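Sexta-feira, 14 de fevereiro de 2020

Cheguei a casa há bocado, ainda com o casaco vestido, e quero escrever isto antes do jantar, porque amanhã já me terá fugido metade. Fui finalmente ao dia aberto da Endness, com a Clementina Baptista, que me andava a convidar desde julho e a quem eu dava sempre uma desculpa qualquer (o joelho, a chuva, o gato, enfim). Apanhámos o autocarro 54 e chegámos cedo de mais, claro, como sempre que é ela a tratar dos horários.

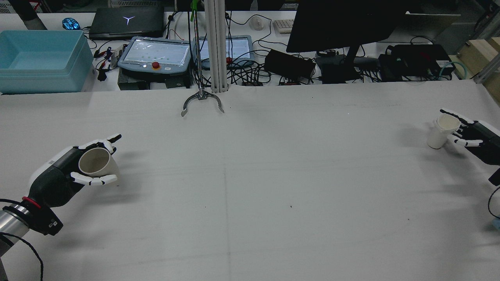
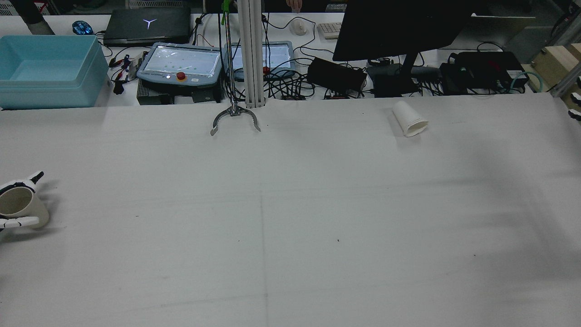
A mesa branca da demonstração, com as mãos robóticas e os copos de papel.

Eu ia à espera de uma coisa de feira, com luzes e música, e afinal era uma sala de trabalho a sério, com os monitores e os cabos todos à vista, e gostei muito mais assim! Havia uma mesa branca grande, com uma garra de metal pendurada lá ao fundo, aberta como dois ganchos, e as mãos, as mãos é que me prenderam. Têm dedos brancos com as articulações pretas e pegam num copo de papel com um jeito que me lembrou a minha tia a segurar nas chávenas boas. Passei uns bons minutos só a olhar para os dedos a fechar, devagarinho, e a Clementina a puxar-me pela manga porque queria ver o resto.

Quem nos explicou tudo foi uma engenheira irlandesa, Gobnait Kavanagh, que fala um português lindíssimo, com uns erres muito dela. Obrigou-nos a repetir o nome até sair bem e eu repeti-o no autocarro para não o perder. Contou que um copo de papel é mais difícil do que parece, porque cede quando se aperta, e que uma caneca pede outra força e outro modo de pôr os dedos. Disse que no projeto, a que chamam Rilberg, às vezes repetem o mesmo gesto umas 100 vezes num dia. Fiquei a pensar nos meus alunos do primeiro ano e nas páginas e páginas de letra "a" que lhes mandei fazer.

Um senhor atrás de nós quis saber se aquilo vinha tirar o emprego a alguém. Ela respondeu com muita calma que era uma pergunta justa e que não tinha resposta para ela, e ficaram os dois à conversa um bom bocado. Eu perguntei só se as mãos se cansavam, e ela riu-se, mas explicou-me que as peças também se gastam e que é preciso vigiá-las.

Deram-nos café no corredor e uma fatia de bolo de laranja, um bocadinho seco. A Clementina encontrou uma antiga colega da Bover e lá ficaram a falar de reformas e de netos, e eu, que não conhecia ninguém, fui outra vez espreitar a mesa. Trouxe 2 folhetos, um para mim e outro para o meu irmão, que vai dizer que já sabia tudo. Gastei 50 cêntimos num lápis com o nome deles, que já perdi, acho que ficou no autocarro.

Amanhã tenho de telefonar à Clementina a agradecer e perguntar-lhe se ficou com o meu guarda-chuva.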